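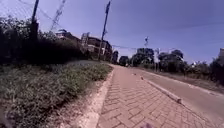

Brick path beside the verge and hedge

Second-hand phone checklist, November

I've been through this list with 8 phones now, so the comments are longer than they used to be. Elsie Haworth wrote the first version and I've fiddled with it ever since. Today's phone is a Pallo, bought from a chap in Filcombe, and it's for my mum.

1. Signed out of the old owner's account — PASS
Do this one while the seller is still standing there. I once got home with a phone locked to somebody's old email and it took four days to get hold of them.

2. Factory reset done — PASS
I did it again myself anyway.

3. Security updates — COMMENT
It found an update straight away (208 MB, so use the wifi!) and then another one after that. Keep tapping "check again" until it says there's nothing left.

4. Battery — COMMENT
Not swollen, back sits flat, no wobble on the table. Gareth Mellor reckons anything over 1,000 charges is due a new battery, and this one won't tell me its number. I'll watch it for a week.

5. Screen lock and fingerprint — PASS
Fingerprint took two goes. Set a PIN with six digits, please, and don't use your birthday, Mum.

6. App permissions — FAIL, now fixed
The Nakex weather app that came with it wanted contacts, microphone and location all the time. Why does the weather need my contacts? I've left it location "only while using" and switched the rest off.

7. Find my phone — PASS
Rang it from the laptop and it went off under a cushion.

8. Backup — NOT DONE
Photos are set to back up, messages aren't yet. Tùng Hồ showed me where the setting lives on his, but the menus are different on this one and I ran out of evening.

9. Charger and cable — FAIL
The cable gets warm at the plug end, so it's gone in the recycling bag. I'm using my spare until a new one comes.

Still to do: item 8, the new cable, and asking Friederike whether her old case fits.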